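Field Methods 349
Handout 7: Grids, Squares and Sampling
Updated 11 Jul 2023

Read this before the Trolden field visit. Bring it with you, along with a pencil and the blank recording sheets from Handout 6.

Why we use a grid

A find is only useful if we know where it came from. A piece of pottery in a box with no location can be dated by its style, perhaps, but it can't be tied to a wall, a pit or another find. The grid gives every spot on the site an address. It is set out before any soil is moved and stays in place until the last plan is drawn.

A grid also lets several teams work at the same time and put their drawings together later. If two teams measure from different points, their plans will not join. This happened on the first season at Adska, where the north and south trenches were planned separately and part of the following February was spent redrawing them in the office.

Setting out

Start with a baseline. Choose a line that can be found again, such as one running between two fixed points outside the area to be dug. At Trolden the baseline runs along the east side of the field, well away from the spoil heap. Pull the tape tight and keep it level. A tape that sags or follows the slope of the ground gives a distance that is too long.

Next, turn right angles off the baseline. For small areas the 3-4-5 triangle is good enough. Measure three meters along the baseline, four meters out from it, and move the end of the second tape until the diagonal reads five meters. The corner is then square.

Always check the diagonals of the finished square. If both diagonals are the same length and the opposite sides match, the square is true. If the sides are right but the diagonals differ, you have laid out a leaning shape and need to move two corners.

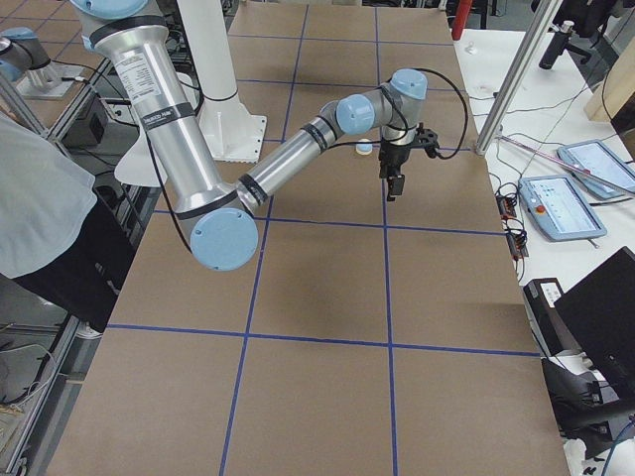 Fig. 1. Cells marked out on a tabletop in blue tape.

Small errors grow. A corner that is out by a few centimeters in the first square will be out by a good deal more at the far end of the row. For this reason, measure each peg from the baseline and not from the peg before it.

Naming squares

We name each square by its southwest corner, giving the easting first and then the northing. A square whose corner lies 15 meters east and 7 meters north of the site origin is written E15 N7. Write both letters every time. Numbers without letters have caused more trouble in the finds room than bad handwriting.

A find that lies on the line between two squares belongs to the square north or east of the line. This is a convention, and other projects do it differently. What matters is that everyone on one site follows the same rule – check the site manual on your first day.

Heights

The grid gives position in two directions only. Height is taken with the level, from the benchmark by the gate. Groups using the Skuvico level should check the bubble before each reading and again after anyone has brushed against the legs. Record the backsight first.

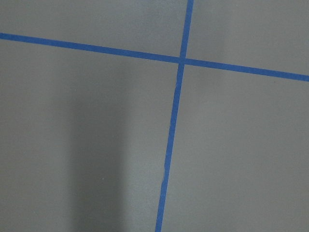
SAMPLING WITHIN THE GRID

It is rarely possible to dig every square. There are several common ways to choose:

Random. Number the squares and pick from a random number table. Every square has an equal chance, but the chosen squares may bunch together and leave large gaps.

Systematic. Take squares at a fixed interval, for example every third one. Coverage is even. The danger is that a regular feature, such as plow furrows, may fall in step with the interval and be missed or found too often.

Stratified. Divide the site into zones first, by slope or soil type, then sample each zone. This is the method used at Trolden.

Judgment. Dig where you expect to find something. It is quick, but the results can't be used to estimate what lies in the rest of the site.

State in your report which method you used and list the squares left undug.

For next class

Read the Menzies survey report, sections 2 and 3. Draw the survey grid at 1:100 and shade the sampled squares. Hand in the drawing with a north arrow and a scale bar – drawings without them will be returned unmarked.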